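An afternoon at Plimgate

I got to the Plimgate workshop a little early on Friday, and Yaa Boateng very kindly let me wander (and gave me tea!) before the tour began. They are collecting examples of computer repair there, with people guiding the arms by hand, over and over, so that the system can learn from them. The goal is 1000 runs and they had reached 430, which sounded like an awful lot to me until Quang Hoàng told me how many get thrown out. I stayed far longer than I meant to, mostly at the bench with the open Dell desktop, and I'd happily go back.

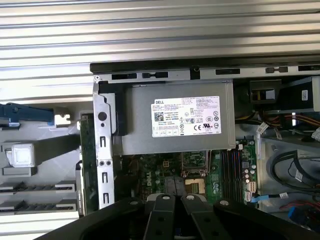
Elikem Amegashie: Do they keep the failed runs too? I'd think those would be worth having.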